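The Scanlon Trail
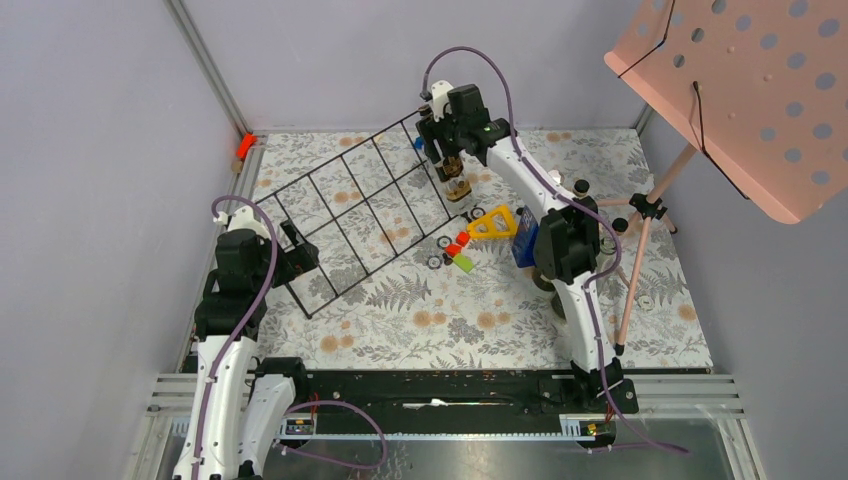 The Scanlon Trail is a heritage walking route that follows an old packhorse road between the villages of Stedari and Skuvberg. I've been keeping this entry going for a few years now, and I'm told it's meant to sound like an encyclopedia, but I've walked the thing too many times to be stiff about it, so you'll have to put up with me. Last revised 7/14/18.

Name

The route takes its name from a carrier called Scanlon, who ran salt and cloth over the hill and seems to have quarrelled with every innkeeper on the way. We don't have his first name. Older people in Stedari still call it the Salt Road, and I did too until the signs went up. You'll also see it written as Scanlon's Way on one map, which I think was a printer's mistake that stuck.

History

The earliest mention we have is in a toll book kept at the Tustix bridge. It's a lovely thing to look through (very bad handwriting, lots of spilt ink) and one year's pages list 914 loaded animals crossing towards Skuvberg. Rekha Jaiswal spent two winters reading it and found that May was always the busiest month, when the snow had gone from the top and the carriers were all in a hurry to get over before each other.

Trade dropped away once the valley road was built. By then the upper stretch was only used by shepherds, and a good part of the paving was carried off for barns and garden walls. My own grandmother's doorstep came from up there - I'm fairly sure of it, anyway, as it has the same worn dip down the middle as the stones still on the hill.

Kanchan Chaturvedi started the campaign to reopen the route after getting badly lost on it with her two sons. She wrote to the landowners one by one, and the last gate was unlocked after a long argument about sheep.

The route

Most people begin in Stedari, by the horse trough, and I'd say that's right, as you get the steep part done while your legs are fresh. The path climbs through beech woods to an open ridge, and the highest point is 2353 feet above sea level. There's a low stone shelter just past it. It has no roof to speak of but it does keep the wind off while you eat.

From there you drop down to the Tustix bridge, which has a single arch and no parapet on the upstream side, so hold on to small children and silly dogs. The longest surviving piece of paving is on the far bank, 400 yards of it, and in low sun you can pick out the grooves very well! After that it's farm tracks and one boggy field all the way into Skuvberg.

Dating the bridge

People do argue about this. There's a stone on the downstream face with 1699 cut into it, and plenty of guides give that as the year the bridge was built. Shivam Tiwari thinks it marks a repair after a flood, and he points out that the stones below it are dressed quite differently from the ones above. Pushpa Garg prefers the simple answer and says a mason who carved a date meant it. I go back and forth. I leant towards Shivam's side last time I edited this section and I've had two letters about it, both polite.

Visiting

The trail is free and open all year, though the ridge is miserable in fog and I wouldn't go up alone. Sneha Gautam leads a guided walk in May, starting from the horse trough, and she's very good with people who know nothing at all about packhorses (I was one of them). Dogs should be on a lead past the farm. The tea room in Skuvberg shuts early, so ring before you set off if you're counting on cake.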